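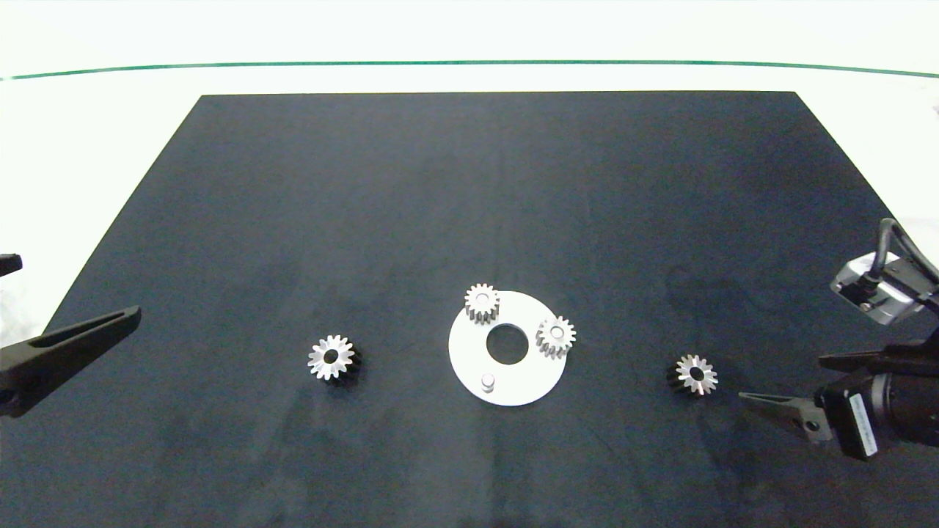 Week 5: Fits, Clearances and Tolerances
Unit notes, Introduction to Mechanical Drawing
Consuelo Cabrera

Read these notes before the tutorial and bring the Fulholm drawing set with you. Chapter references are to the Staniforth reader.

1. Nominal size and actual size

The nominal size is the number written on the drawing. No part is ever made to exactly that number. If a shaft is drawn at 20 mm, every shaft in the batch will be slightly over or slightly under, and two people measuring the same shaft may get different readings. The drawing has to say how much variation is acceptable. That allowed variation is the tolerance.

Tolerance is the difference between the upper and lower limits. It is a single value and has no sign. Students often write the tolerance on 20 ± 0.05 as 0.05. The correct answer is 0.10.

2. Three kinds of fit

Clearance fit: the largest permitted shaft is smaller than the smallest permitted hole. The parts always go together freely. Used where something turns or slides, such as a gear running on a fixed peg.

Interference fit: the smallest permitted shaft is larger than the largest permitted hole. Assembly needs a press, or the outer part is heated first.

Transition fit: the limits overlap, so a given pair may end up with a little clearance or a little interference. Used for location, where the parts must line up but may need to come apart again.

3. Hole basis and shaft basis

Most drawings in this unit use the hole basis. The hole is kept at a standard size and the shaft is varied to get the fit. Reamers come in fixed sizes, while a shaft can be turned to almost any diameter. The shaft basis is used when bar stock is bought in finished and several parts have to fit on it.

4. Worked problem

Hole: 20.00 to 20.02 mm
Shaft: 19.96 to 19.98 mm
Maximum clearance: 20.02 - 19.96 = 0.06 mm
Minimum clearance: 20.00 - 19.98 = 0.02 mm
Both values are positive, so this is a clearance fit.

Now change the shaft to 20.01 to 20.03 mm and do it again. Show both subtractions in your working - a bare answer gets half marks.

5. Before the tutorial

Read Staniforth to page 288. Complete problems 1 to 6 on the Fulholm sheet, in millimetres only. Label each fit by name.

The assignment is due August 14, 2026. Hand in the drawing and your calculations together, with your name on both.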